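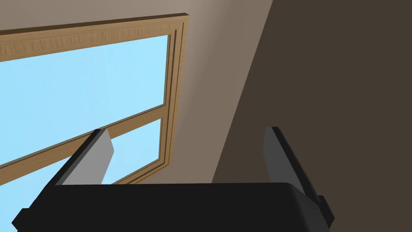
How Can Lots of People Own One Building?

Have you ever walked past a huge apartment building and wondered who owns it? Sometimes it's one very rich person. But sometimes it's hundreds of people, and one of them could be your teacher or your grandma!
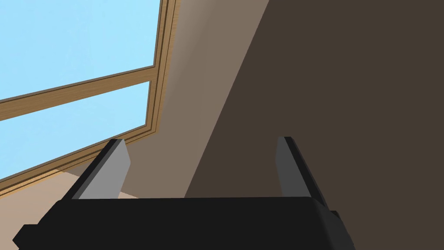

Wian Visser

Let's make up our minds to buy an apartment building in the town of Groltby. It's called Clestness House, and it costs way more than any of us has in the bank. So we cut the price into lots of small, equal pieces. Each piece is called a share, and each share costs $500.

Now people can join in! A baker buys two shares. A bus driver buys 15. When all 1,939 shares are sold, there's enough money to buy the whole building, and everybody who bought a share is an investor. (That's a person who puts money into something and hopes to get more back later.)

Here comes my favorite part: rent! The families living in Clestness House pay rent every month. Some of that money fixes leaky pipes and pays the bills. What's left over gets split up between the investors. The bus driver has more shares than the baker, so the bus driver gets more money.
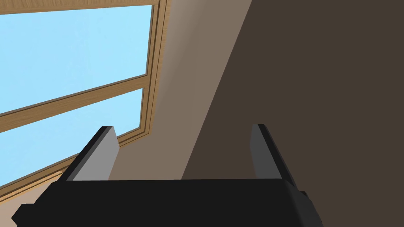
Two gripper fingers, angled toward each other.

Who takes care of all this? A company called a manager does. Ours is named Nakotton. It collects the rent, calls the plumber and sends every investor a letter in May to tell them how things are going. Nakotton gets paid for its work too, and that money comes out of the rent.

Can anything go wrong? Yes, it can! Apartments might sit empty, and then there's less rent to share. The roof might need a big, expensive repair. The building could even end up being worth less than everyone paid for it. Grown-ups call this risk, and smart investors think hard about it before they spend a penny.

Try this at home: draw a building, cut it into 15 equal pieces and hand them out to your family. Who owns the most?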